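Gallery: the back bedroom, Jurka House

Home / The house / Gallery / Back bedroom

Text by Aroha Pearce. Page last updated March 31, 2022.

Jurka House is a four-bedroom house on the hill road out of Anport. It was let by the week for many years and is now being got ready for letting again. The gallery follows the sorting of the house contents room by room. The kitchen, the landing cupboard and the front bedrooms have their own pages. The back bedroom was left until last, and most of the loose linen in the house ended up in it.

The room is small and faces north. It has a double bed, a chest of drawers and a built-in cupboard with a door that sticks in damp weather. The bed is the only flat surface of any size upstairs, so it was used for folding and sorting. Anything with no obvious home was put down on it first and dealt with afterwards.

The linen

When the list was finished it came to 325 pieces for the whole house, counting a pair of pillowcases as one. Of these, 149 are staying. The others went to the charity shop in Anport, apart from the worst towels, which went to the animal rescue. Sheets are kept by bed size and tied in sets with cotton tape. The size is written on a card tucked under the tape. Earlier labels were sewn on, and a good many had been washed blank.

Cloths were harder to sort than sheets. There were tea towels, napkins, dusters, tray cloths and a number of squares that could have been any of these. The rule was that plain or nearly plain cloths stayed together in the second drawer, and anything with a picture or a place name on it went to the kitchen. Cloths are folded in thirds and then in half, which fits the depth of the drawer.

Printed and coloured blankets are kept apart from the white wool ones. Two of the wool ones had moth and were thrown out. The others were bagged and put in the freezer at Boonchu, the restaurant at the bottom of the hill, which had a chest freezer standing idle over the winter. They were then brushed outdoors and left on the line for an afternoon.

The flowered blanket

The red blanket with the big flowers was on this bed in the letting days and people who stayed here tend to remember it. Several have written to ask if we still have it. We do. It is bright red, with cream and white flowers and smaller yellow ones in large bouquets. It is staying in this room. A plainer cover was tried in its place for one season and the room looked cold with it.

It doesn't go through the machine with anything else. It is washed by itself on a cool programme and dried flat over two lines. The sheet under it is beige, as all the sheets in this room are. White was used in the front rooms so that the sets wouldn't get mixed up on changeover day.

Trays and small things

Shallow trays were useful all through the work. Small things went into whichever was nearest and were carried to the right room at the end of the day. Most of the trays came from the kitchen and have gone back there. A few had been bought from Kidby, the hardware shop on the quay, which closed in July of last year.

Buttons, curtain hooks and spare light fittings are now in the top drawer of the chest, in jars. Keys are on the board by the back door. Several keys fit nothing in the house and have been kept anyway.

The cupboard

The cupboard has four shelves, each 900 mm wide. The bottom one is left clear for suitcases. Pillows are on the top shelf, blankets on the next one down, and the tied sheet sets below that. Lavender bags were tried but they left marks on the pillowcases, so there is cedar in there instead.

Still to do: plane the edge of the cupboard door, rehang the curtain, find a lamp for the left side of the bed.

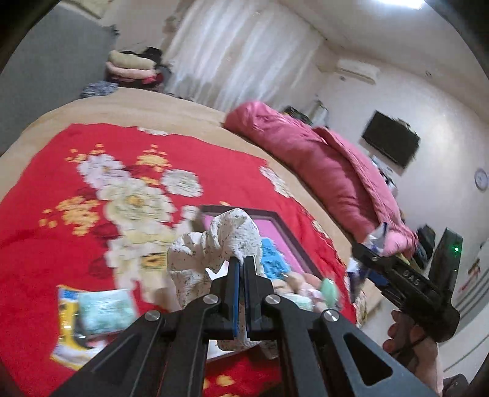
White speckled cloth over the red flowered blanket, back bedroom. Pink-lined tray behind.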